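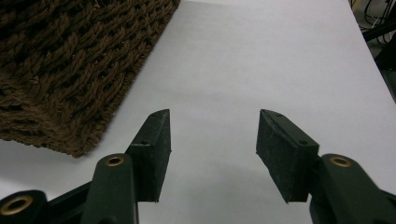 Attachment 1: wrist view, gripper open, basket corner at upper left.

Ticket: Hand-held gripper, jaw width reading drops out during visitor demo
Reported by: Sandamali Sarkar
Assigned to: Hanane Abdel Hamid
Opened: June 25, 2019
Priority: High (open day)
Status: Closed

Summary
Visitors at the Prandon open day pick up the gripper, open and close it over the basket, and watch the jaw width on the wall display. On the first tour the width froze at the last value and stayed there until the logger was restarted. Video kept running. The second tour froze in the same way with a different visitor holding the tool.

Setup
Gripper: Clollason hand unit, green links, black pads
Logger: Grarkine 2, logging at 1000 Hz
Table: white top, brown woven basket
Display: laptop on the Bensaid stand, wall screen mirrored

Log

S. Sarkar
Frozen again. Width on screen shows fully closed while the gripper is wide open with nothing between the pads. See attachment. Restart of the logger brings it back. I can cover one tour with a restart but not the whole afternoon.

H. Abdel Hamid
Does it freeze on opening or on closing? Please also check the pads. The right one looks chipped along its lower edge in your attachment.

S. Sarkar
On opening, close to full travel. Pad chip is old and was noted in March. It does not affect the grip on the basket rim. Both pads are tight on their mounts.

H. Abdel Hamid
Leave the pads alone then. Open the gripper fully with no visitor on it and move the sensor lead by hand at the handle end. Watch the width.

S. Sarkar
Width drops out when the lead is pulled toward the table edge. Comes back when pushed in, but the display does not pick it up again without a restart.

H. Abdel Hamid
Two faults. The connector is not seated, and the display does not reconnect after a lost signal. Fix the first one now:
1. Stop the logger.
2. Unplug the sensor lead, check the pins, push it in until the latch clicks.
3. Tape the lead to the handle with a short loop of slack.
4. Start the logger, then the display.
5. Open and close fully 11 times and watch for a dropout.

S. Sarkar
Done. Latch had not been engaged. Pins straight. 11 cycles, no dropout. Pulled on the lead at full opening - width holds. Third tour is waiting, so I am handing the gripper over.

S. Sarkar
Third and fourth tours finished without a freeze. One visitor lifted the basket by the rim and carried it to the other end of the table. Width tracked the whole time.

H. Abdel Hamid
Closing this one. Display reconnect moved to a separate ticket against the Grarkine viewer. Please add the latch check to the setup sheet, after the battery check.

S. Sarkar
Added.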